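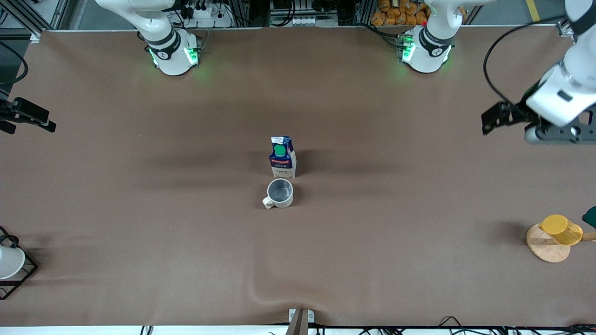 Quyên Mạch came home at 19 minutes past six and found that her brother-in-law had started without her.

"You got the milk," she said.

"I got the milk," said Khôi Bạch. "The small one. You said small."

She had said small. She hung her coat on the door and looked at the table, where her gray mug was set out with nothing in it yet. It was the one she had carried from Danis to Sukska in a sock, and the handle had a hairline crack she could feel with her thumb.

"Is Ánh coming?"

"She called from the bus. The road at Vallik is closed, so they're going around."

That meant another 40 minutes, maybe more. Quyên filled the kettle. Her mother had always warmed the milk first and put the tea in after, and for years Quyên had done it the other way and told people there was no difference. There was a small difference. She hadn't said so while her mother was alive.

"Did she say anything about the house?" she asked.

"She said 2535."

"A month?"

"No, the repair. The roof over the back room. Lợi Trình went up and looked at it."

Quyên sat down. It was less than she had expected, and she was annoyed to find she had been counting on it being too much. If it was too much they would sell, and no one would have to decide.

"So we could fix it," she said.

"We could." Khôi turned the milk so the cap faced her. "Ánh wants to. She says she'd live there from March."

"Alone?"

"I didn't ask."

The kettle began to tick. Quyên thought about the back room – the low window, the bed that was too short for everyone but her. In winter they had slept there with their socks on and listened to the snow come off the roof.

"Then I'll wait for her," she said. She got up, turned off the kettle, and went to look for a second mug.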